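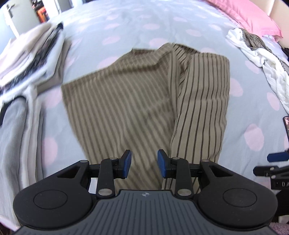 Search this site
Enter keywords
Go

Folding on the bed: an interview with Mélanie Morin

Mélanie Morin writes the garment-care sheets for Predancombe, a small laundry service. She does most of her test folding on a bed. "A table is too hard and too narrow," she said. "On a duvet the cloth stays where you put it."

Her advice for striped fabric is to use the print as a ruler. One stripe is chosen near the side seam and kept straight from top to hem. If it bends, there is slack underneath. "Smooth it from the middle outward, with a flat hand. Pulling at the hem moves the crease – it does not remove it."

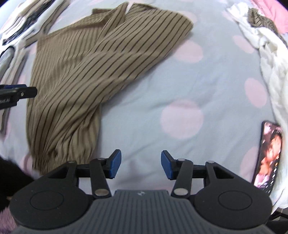 She sorts by weight before she folds anything. Fluffy pieces go to one side of the bed and thin cotton to the other, and the fold is made in the space left between. Her sheet for striped clothes has 5 steps, and she has cut it down twice.

Asked about folding boards, she was brief. "I own 2. They suit shirts of one size. Mixed laundry is not one size."

Comments

Tamás Deák
Does the stripe method work on linen? Mine shifts as soon as I let go.

Solange Thibodeau
Tamás, fold it slightly damp.

Ghislain Wong
I still use a table. A towel underneath stops the sliding.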